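Open Day Recordings: Dark Cloth on Bed
README and data card

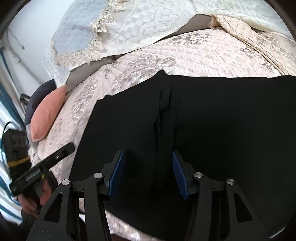 Open gripper over the black cloth, quilted bedspread behind.

Maintained by Cempaka Sopacua. Complaints about the folding go to Jamshid Rahimi, who chose the cloth.
Last edited October 26, 2026

What you have downloaded

A folder of recordings from the Wimbridge open day, where visitors picked up a pair of hand-held grippers and tried to fold laundry with them. The grippers are the kind you hold and squeeze yourself. There is no robot arm in these recordings. Several visitors asked when the robot was coming out, and one boy waited until closing with his coat on.

The set holds 200 episodes. An episode is one attempt at one cloth, from the moment the person says "go" to the moment they say "done," "is that it?" or something less printable. The audio has been removed, so you will have to take our word for the last part.

The demonstration was called Teach a Robot to Fold. By mid-afternoon Jamshid had crossed out "Fold" on the sign and written "Tidy Up a Bit," and we used that wording in the task labels too.

How the day was set up

Foswood lent us the upstairs of a furnished house for the day. We had planned on a nice clean table with a nice plain top, and had shipped one over from Gonport. The table did not fit up the stairs. The bed was already up there, so the bed became the work surface, and every folding attempt in the set takes place on a quilted bedspread that moves when you pull on it.

We have since been told by two separate people that this makes the data more realistic. Neither of them had to smooth the bedspread between visitors. I did, over 50 times, and then I stopped, and you can tell from the later episodes when that was.

Visitors came up in small groups. Each person got a short talk, a practice squeeze, and three tries. The talk was supposed to cover how the fingers open and close, where to hold the tool so the camera could see past your thumb, and why you shouldn't wave it at your sister. Jamshid gave most of the talks. His version got longer as the day went on and picked up a section about his grandmother's ironing.

The cloth

It is black. It is very black. Laid out on the bed it turns into one dark shape with an outline, and most of the folds inside that outline are for you and your contrast slider to argue over. The gripper's linkage bars are also black. Where one passes in front of the other, good luck.

Jamshid's position is that homes contain dark laundry and a model that can only fold white towels is a model for hotels. He is right, and I have told him so, and I would still like to have been asked before he packed only the one color.

The finger pads are dark blue and ribbed, and they show up better than the rest of the tool. If you are tracking the fingertips, start with the pads and leave the bars alone.

What people did

Most visitors grabbed a corner, lifted it, and put it down somewhere near where it came from. The second try was usually better. The third was usually worse, because by then they had opinions about technique.

A fair number went for the middle of the cloth and pulled up a peak, like a tent. We label these "center grab" and kept them in. A few people bunched the whole thing up and pushed it toward the pillows. We label these "bunch." One woman folded the cloth into a perfect rectangle on her first go, handed the grippers back, said "is that all?" and went down for tea. Hers is episode 50. It has been watched more than all the others put together, mainly by us.

Two-handed attempts use both tools. One-handed attempts use one tool, with the other hand free to cheat, and many did. If bare fingers touch the cloth, the episode is marked "assisted." We were strict about this for the first hour and I would treat the flag with some suspicion after that.

Folder layout

episodes/ has one folder per attempt, numbered in the order they happened.
labels.csv has one row per episode: task, outcome, hands used, assisted or not, and a notes column.
calibration/ has the gripper opening widths, measured in the morning and again at the end of the day. They don't match. Use the morning ones for the first half and your judgment for the second.
misc/ should be empty. If it isn't, please tell me what is in it.

The notes column was typed on a phone by whoever was nearest. "Sock?" appears in it once. There was no sock in the task and I have not been able to find out more.

Outcomes

folded: the cloth ended up smaller, with edges more or less together.
partly folded: one fold, then a loss of faith.
center grab: see above.
bunch: see above.
abandoned: the visitor stopped, or was called away, or started talking to Jamshid about Gonport.

Cempaka labeled the first half and Jamshid the second. (I am Cempaka. I wrote that line for the project template and the template wants third person.) We swapped a small batch to check each other and agreed on nearly everything except "partly folded," which he hands out like candy.

Good for

Looking at how people with no training handle cloth with a two-finger tool. Testing whether your segmentation survives dark fabric. Practicing on a soft surface, if all your other data comes from tables. Pretraining, if you aren't picky.

Not good for

Learning to fold well. Anything needing exact cloth position, as we didn't put markers on it. Comparing lighting, as there was a window and we had no say in the weather. Counting visitors: some came back up the stairs for another turn under a different first name.

Consent and privacy

Visitors signed a form at the foot of the stairs. Anyone who said no could still have a go, and those attempts were never saved. Hands and sleeves do turn up at the edges of the recordings, sometimes blurred by the motion. Faces were screened for and removed. If you find one we missed, write to us with the episode number and we will pull it the same day.

Please don't try to work out whose hands they are. Several people in Wimbridge have already tried it with their neighbors and it caused bad feeling.

Known problems

Episodes 112 to 118 are out of order. The contents are fine.
In some episodes the second gripper drifts in and out of view while its owner decides what to do with it.
The bedspread has a scroll pattern that one of our early models took for wrinkles. It spent a whole evening trying to flatten flowers.
The clock on one recorder was set to February. We fixed the file dates but not the ones inside the files.
Episode 31 is very long. It contains one fold.

Size and splits

There are 500 short clips cut from the 200 episodes, for people who don't want to sit through the pauses. The clips overlap a little. Training and test splits are made by visitor, so the same person should never be in both, apart from the repeat climbers mentioned above.

The Tamiru loader reads the folder as it stands. Older versions of Tamiru choke on the empty misc folder. Delete it or update, whichever annoys you less.

Next open day

Foswood has offered us the house again. We have asked for 800 episodes, a downstairs room, and a cloth in any color a person could name from across the street. Jamshid has put in a request for a fitted sheet. I have asked for it to be noted in this README that I was against the fitted sheet from the start.

Use and credit

Free for research and teaching. Credit the Wimbridge open day recordings and link back to this page. If you publish a result that beats episode 50, send it to us and we'll print it out for the lady, who left her address.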